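Shoes, shoes and again shoes

It is my third month of collecting examples for the tidy-up model, and I promised Pin-yu that I would write down how it goes before I forget the early part. So this post is long and not very well organized. Sorry to those who came for the bread recipes.

The work is simple to say. A person puts shoes on a rack while everything is recorded from the point of view of the head. Later the learning system receives the recordings and has to work out what to do with a pair it has not met before. We do it in two places, the flat in Lestcombe and the bigger room in Niststead. I am almost always in Lestcombe.

One example is one attempt, from the moment the hands start until the last shoe stands in its place. The target for this part of the project is 1000 examples, and each one may last at most 60 seconds. When I heard this limit I thought it was generous. Then I tried to straighten a canvas shoe with one hand while the other hand was holding its partner, and I changed my opinion.

In September we made the mistake of starting always from the same layout. The pairs were side by side, the toes were to the wall, and everything was very polite. Solange Delaunay looked at the first results and wrote me one line: "It has learned your floor." She was right. When she moved one shoe a little, the model reached for the old place. We threw out that whole batch. I was quite sad about it for an evening.

Now the start is messy on purpose. I have a list of layouts from Joaquín, and between attempts I take the next one. Some shoes stand up, some lie on their side, some are on the rack already and should be left alone. I like the ones with the different kinds mixed, because slides, knit sneakers and canvas shoes all want a different grip.
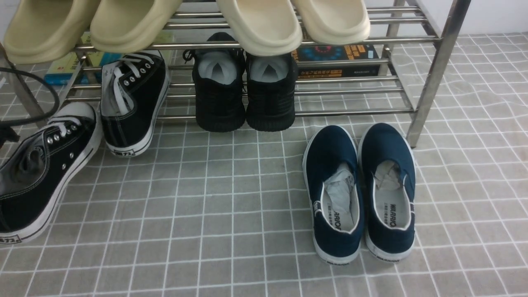
Why not collect only clean attempts, where every shoe goes to its place the first time?

Because then the system never sees how to recover. If a shoe slips and I pick it up again, that is a useful example, and we keep it as long as the shoe gets to the rack in the end. What we don't keep is the attempt where I stop to think, with my hands hanging in the air. The model copies the waiting too, and Nicanor has a very sad recording of it doing this.

The slip-ons are my favorite to work with. They have no laces, and the opening is easy to take between thumb and fingers. Black shoes are harder for the system, especially when they are in shadow under something else. Golshifteh wants more of these examples, with the lamp in different positions, so this is my plan for the next weeks.

After each session I do the labels. For every attempt I write which pair was moved, in which order, and if there was a slip. We use a small tool called Halonen for this, which Joaquín wrote and which loses the last line if you close it too fast. I now press save 2 times, like an old lady checking the stove.

A session is 15 attempts and then a break. Before, I did more, but my movements became fast and careless toward the end, and I could see it in the recordings – the shoes landed crooked and I left them so. My back also prefers the new rule.

Next comes Sturnovari, which is our name for the second set, where the shoes must be put in pairs and the pairs must be sorted by person. I don't know yet how to show "this belongs to the child" with only my hands. If somebody reading this has done something similar with laundry or dishes, please write me, I would like to compare how you chose your starting layouts. Comments are open again, I repaired the form.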